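## 4. Der Vorführtisch am Tag der offenen Tür

Kapitel 3 endet damit, dass beide Arme eingeschaltet und referenziert sind. Wer das noch nicht hat, bitte zurückblättern, ich warte. Ab jetzt geht es um das Geschirrstapeln vor Publikum, also um die Vorführung, die wir in Hencombe zum ersten Mal gezeigt haben und seitdem immer wieder aufbauen.

Ich schreibe das so auf, wie ich es selbst mache. Nolte macht manches anders (er fängt zum Beispiel mit dem linken Arm an), das geht auch, nur bitte nicht beides mischen!

### 4.1 Tisch vorbereiten

1. Tischplatte trocken abwischen. Kein Reiniger mit Glanzzusatz, das Holz spiegelt unter den Deckenlampen schon genug.
2. Beide Arme in Ruhestellung fahren und den Not-Halt einmal drücken und wieder lösen. Ja, jedes Mal.
3. Teller und Schalen einzeln auf den hinteren Teil der Platte stellen, den großen Teller in Petrol in die Mitte. Die anderen kommen drumherum, ruhig ein bisschen unordentlich. Wenn alles wie mit dem Lineal ausgerichtet dasteht, glauben die Leute, es laufe ein festes Programm ab.
4. Vorn einen Streifen freilassen. Dort setzt ihr ab, wenn mal etwas schiefgeht.
5. Programm `tornano_stapeln` laden und die Geschwindigkeit auf 36 Prozent stellen. Schneller sieht toll aus, aber die Kinder erschrecken sich, und ich auch.
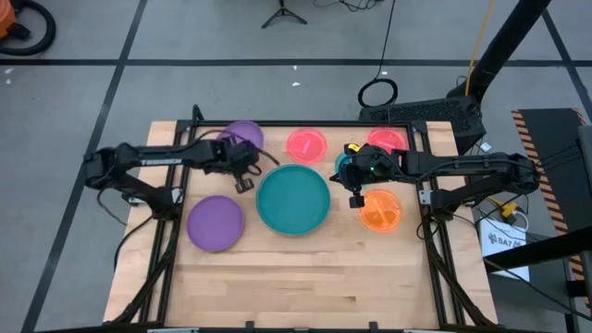 6. Beide Greifer einmal ganz öffnen und schließen. Dabei hinhören: ein gleichmäßiges Surren ist in Ordnung, ein Knacken nicht. Bei Knacken abschalten und in Kapitel 7 nachsehen.
7. Freigabe am Bedienrechner erteilen und dann erst das Publikum dazuholen.

> **Hinweis:** Die durchscheinenden Schalen sind für die Kameraerkennung die schwierigsten. Wenn eine davon in der Übersicht fehlt, schiebt sie eine Handbreit weiter (vorher Not-Halt!) und lasst neu suchen. Meistens reicht das schon.

> **Vorsicht:** Niemals in den Arbeitsbereich greifen, solange die Freigabe steht. Auch nicht »nur schnell«. Auch nicht, wenn der Arm sich gerade nicht bewegt – er kann auf eine neue Position warten und dann ohne Ankündigung losfahren.

### 4.2 Die Vorführung

Ein Durchgang dauert neun Minuten, wenn man nicht zu viel redet. Ich rede immer zu viel, deshalb plane ich großzügiger.

1. Kurz begrüßen, den Not-Halt zeigen und sagen, wer ihn heute in der Hand hat. Das kommt erstaunlich gut an, viele fragen gleich danach, ob sie mal drücken dürfen. (Dürfen sie, aber am Ende.)
2. Jemanden aus dem Publikum eine Farbe aussuchen lassen. Dieses Teil im Bedienfenster als erstes anklicken.
3. Auf **Start** drücken und einen Schritt zurücktreten, damit alle etwas sehen.
4. Beim Anheben möglichst still sein. Ich weiß, es ist schwer! Aber die Leute schauen in dem Moment wirklich hin, und erklären kann man hinterher.
5. Nach jedem abgelegten Teil auf **Weiter** drücken. Die Automatik kann das auch allein, mit Pausen bleibt aber Zeit für Fragen.
6. Zum Schluss **Halt** drücken, Freigabe wegnehmen und erst dann den Stapel von Hand herausnehmen.

Die Reihenfolge im Stapel ist eigentlich simpel: das Breiteste nach unten, das Kleinere hinein. Wenn ein Teil kippelt, nicht weiterstapeln. Ein schiefer Stapel wird durch einen dritten Teller nicht gerader, das habe ich mehrfach ausprobiert.

### 4.3 Was gern gefragt wird

**»Kann der auch Gläser?«** Mit diesen Fingern nein. Zumindest lasse ich es keinen versuchen.

**»Sieht der mich?«** Die Kamera am Handgelenk hat einen ziemlich weiten Blick und bekommt vom Raum einiges mit. Für das Stapeln wertet das Programm nur die Tischfläche aus. Wer nicht aufgenommen werden will, stellt sich hinter die Säule, dort haben wir eine Markierung auf den Boden geklebt.

**»Und wozu braucht man das?«** Da hat jeder seine eigene Antwort. Meine ist, dass ein Teller mit flachem Rand viel gemeiner zu greifen ist, als man beim Abwaschen so denkt, und dass man an solchen Kleinigkeiten eine Menge lernt.

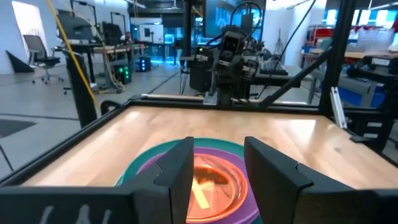
*Mernholm, 27. August 2024*

Ergänzungen nach dem letzten offenen Nachmittag. Wir hatten 120 Besucher angemeldet, und sie sind mit ihren Fragen ordentlich in die Tiefe gegangen. Folgendes gilt ab sofort zusätzlich:

- Der Greifer bleibt nach dem Absetzen offen stehen und wird erst hochgefahren, wenn jemand am Bedienplatz den Stapel geprüft hat. Beim zu frühen Hochfahren nimmt ein Finger sonst gern den Rand mit.
- Der Schlüssel zum Geräteschrank hängt jetzt in Raum 831 und nicht mehr am Empfang.
- Kabel am Boden vor dem Einlass noch einmal ablaufen. Wirklich zu Fuß, einmal um den Tisch herum.
- Ersatzfinger für beide Seiten bereitlegen, samt passendem Inbusschlüssel. Ich hatte die Finger dabei und den Schlüssel im Auto.

> **Hinweis:** Bei tief stehender Sonne die Übersicht vor jedem Durchgang neu aufnehmen. Ein heller Fleck auf dem Holz wurde bei uns einmal als Teller gemeldet, und der Arm wollte ihn sehr entschlossen abholen.

### 4.4 Abbau

1. Arme in Ruhestellung, Freigabe weg, Not-Halt drücken und gedrückt lassen.
2. Geschirr abräumen und auf Kratzer ansehen. Was am Rand ausgefranst ist, kommt nicht wieder auf den Tisch.
3. Protokoll speichern, Name der Vorführung dazu und kurz notieren, was gehakt hat.
4. Bedienrechner herunterfahren, danach die Steuerung der Arme. In dieser Reihenfolge!

Die nächste Überarbeitung mache ich im Januar. Anmerkungen bis dahin bitte direkt an mich, gern auch auf einem Zettel am Bedienplatz.

Nives Caruso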